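About Drallent

Drallent tests two-handed robots on ordinary office jobs: opening a cupboard, taking out a box or a binder, putting it on a desk, closing the door again. We began as a small controls workshop and moved into robot testing when customers kept sending us machines that ran well on the bench and stopped working in an office.

Most of our work is fault finding. A customer sends a robot, its software and a list of complaints. We repeat the task until the fault can be produced on demand, then write down the conditions under which it occurs. We do not sell robots and we take no commission on parts.

The Orkiretti door fault

The method we use today dates from a single job, known here as Orkiretti. The robot had been passed for handling boxed goods at table height. On cupboard work it closed its hand too early, touched the door or the shelf lip, and carried on pushing. The force limit at the wrist should have stopped the arm. It did not, and one hinge was pulled out of its side panel before the operator pressed the stop button.

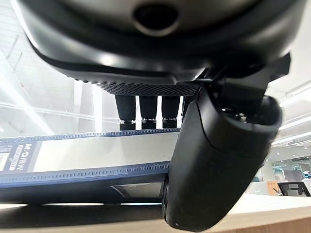 Wrist view of the gripper finger and a dark blue box.

The log covered 1,252 attempts. In 1,059 of them the door was opened and the item removed with no contact above the limit. The other attempts were sorted by hand, and two causes were found. The first was a wrist force reading that was set to zero while the arm was still moving, which left an offset of up to 9 newtons. The second was a door model that assumed every door opened to the same angle. A door standing short of that angle was treated as free space.

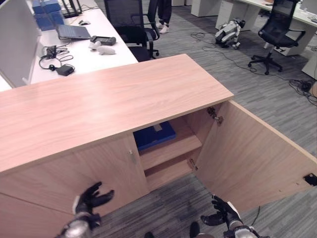 Neither cause was serious alone. Together they allowed the arm to press on a door it believed was not there, with a limit that had drifted upwards. The repair was to zero the sensor only with the arm at rest, and to measure the door angle before each reach. A separate stop, independent of the main software, was added on our advice.

What we do now

Every robot we accept goes through the Kusuma checks, a set of 7 tests written after that job. They cover sensor offset, door angle, shelf height, cable snags, loss of signal, stop time and restart after a stop. A robot that fails the stop time test is not run again until the fault has been traced.

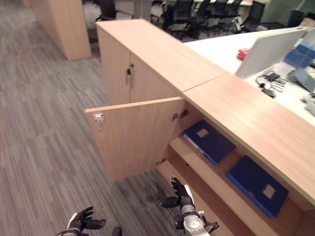
Shelf work with two blue binders, cupboard door open.

Results are kept in Ultano, our fault record. Customers can read the entries for their own machines, including the failed attempts. Entries are corrected by adding a dated note and are never deleted.

Test bookings open each May. Please send the robot's manual, the last software change list and a description of the fault with your first enquiry.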